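Call for participants: come do chores with us (and tell us what a robot should do next)

Posted June 15, 2019 by Minttu Savolainen

Hi! I run the home tasks group at Bandix, and I'm looking for people who clean, tidy, set tables, fold, sort and put away. If you've done that in your own home for years, you qualify. If you get paid for it, in hotels or houses or a store stockroom, I want to hear from you even more.

The question we work on is pretty plain: can a machine do household chores yet? My short answer is "some of them, slowly, on a good day." Our longer answer is a project called Lightfoot, and that's what you'd be joining. Lightfoot is the software that decides what the robot's arm and gripper do next when somebody gives it a job like "clear the dining table" or "pull the chairs out so I can sweep." We test a lot of it in simulated houses before it gets anywhere near a real kitchen, so most of what you'd be looking at is computer-made rooms with doors and chairs and odds and ends lying around.

Why do we need you? Well, I can write down the steps for clearing a table, and so can Cengiz Değirmenci, who builds the rooms. But the two of us do it in completely different orders, and we've argued about it more than I'd like to admit (he stacks first, I scrape first). We need to hear from people with real habits. Do you move the chairs before you wipe? Do you go through a doorway with your hands full or make two trips? When do you give up on a thing and just leave it on the counter? 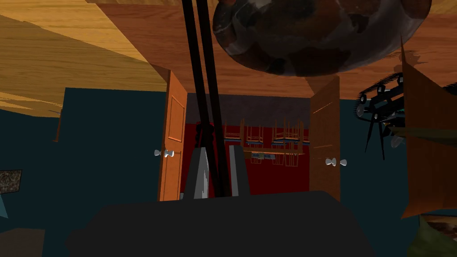

The work comes in two parts, and you can sign up for one or both.

Part one is watching and judging. You sit at a screen with one of us and go through simulated runs, and you tell us out loud what you'd have done at that point. Would you reach for that, or go get something else first? Is the arm coming in from a silly side? Sometimes the view is strange, and you're welcome to say "I have no idea what I'm looking at." We write that down too. A session lasts 3 hours with a long break in the middle, and there's decent coffee.

Part two is doing. We have a practice apartment on the ground floor of the Fodon building, with a kitchen, a dining room and a very ordinary hallway. You do a handful of chores at your normal speed while we take notes. Please don't clean better than you do at home! Emlyn Yorath tried to impress us in the pilot in May and ironed a dish towel, and we had to throw out the whole session.

I should be upfront about where the machines are. Picking up one thing from a clear surface is in decent shape. Going between the legs of chairs that have been shoved in close together is still a headache, and so is anything soft. Doors depend on the door. Shop-floor work is a bit friendlier because shelves stay put, and we'll be running a smaller set of restocking sessions for people with retail experience. Mention it when you write if that's you.

What you get: $200 once you've finished your sessions, paid by check or bank transfer, plus your bus fare or parking. We'll also send you a write-up in normal language when the study is done.

What we ask: you're 18 or older, you can come in 4 times over 6 weeks, and you're comfortable talking while you work. You don't need any computer background. Glasses are fine, bad knees are fine, and if there's a chore you can't or won't do, we skip it. If moving simulated video makes you queasy, tell me and I'll put you down for part two only.

We do record sound in both parts and video of your hands in part two. Your name stays off the recordings, and you can stop whenever you like and still be paid for the sessions you've done. Elsie Yeoman handles the consent forms and will happily go over them on the phone before you decide.

To sign up, send a short note to the Lightfoot desk at Bandix. Tell me which part you'd like, which chores you do most, and which one you'd hand over to a machine tomorrow if you could. Mine is the inside of the oven. Daytime and evening slots are both open, and I'll write back myself with times and directions to the Fodon building. Use the side entrance, the front one sticks.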